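Using one base for a week in the Ornach hills

Notes on lodging, roads and day trips, June. 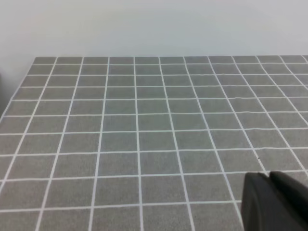 Why one base

The usual advice for Ornach is to move every night or two, following the valley road from the south end to the reservoir. I did that on my first trip and spent a large part of each day packing, driving and waiting for check-in. This time I booked a single apartment in Virudari for the whole stay and drove out and back each day.

The cost was lower. Most places in Virudari drop the nightly rate after 4 nights, and the cleaning fee is charged once. The downside is repeated driving on the first stretch of road out of town, which I did every morning and again every evening. It is a decent road, two lanes, resurfaced as far as the quarry turnoff. After the quarry the shoulder disappears and there are patches of loose gravel on the inside of the bends.

Total distance for the week was 212 miles, measured on the car's trip meter and including two wrong turns near Findano. The signs there use the old village name in one direction and the new one in the other. Set the map to the church and ignore the signs.

Fuel and food

There is one gas station in Virudari and one at the reservoir junction. The reservoir station closes at 6 p.m. and the pumps do not take cards after closing. Fill up in town.

The grocery store in Virudari is fine for basics. Bread comes in before 8 a.m. and is usually gone by late morning. I made lunch at the apartment every day except one. On the Findano day I ate at the place by the bridge, which serves soup, trout and very little else. Cash only.

Day trips

Findano. Half a day is enough. The lower village has the mill and the footbridge, and parking is free on the gravel lot behind the school outside school hours. The path to the upper village climbs steadily and is paved with flat stone, slick after rain. I would wear shoes with real tread. The mill is open in the mornings only, and the posted hours on the tourist map are from an earlier season.

Kırmızıgül ridge. This is the best walk I did. The trailhead is at the end of a single-track road with passing places, and the climb is 1,000 feet to the first saddle. Most of that comes in the first hour. After the saddle the trail levels out and follows the ridge north, with the reservoir on one side and the forest on the other. There is no water above the trailhead spring. The waymarks are red paint on rock, worn in places, and on the open section they are easy to lose in low cloud. I turned back at the second cairn on my first attempt for that reason and went up again two days later.

The reservoir loop. Flat, long, mostly shaded. Bikes can be rented at the north end for 25 a day in local money, helmet included. The rental bikes are heavy and geared for flat ground, so go clockwise and walk the one hill. The section along the dam was closed to bikes in June and you have to dismount.

The forest road. I drove it once and would skip it. The views are blocked by trees for nearly the whole length, and logging trucks have right of way.

Maps and phone signal

Signal is good in Virudari, weak in Findano and absent on most of the ridge. Olesia Antoniuk, who has walked the area far more than I have, sent me her GPS track for Kırmızıgül before I left. It matched the trail on the ground except for a short reroute below the saddle, where a landslip has taken out the old switchback. The paper map sold in town still shows the switchback. Download an offline map as well.

What I would change

I would book an apartment on the east side of town next time, which cuts out the one-way system in the center. I would also bring a second pair of shoes. One pair did not dry overnight after the Findano rain.

Still on the list: the south valley caves, which need a guide and a reservation, and the full ridge traverse with a car left at each end.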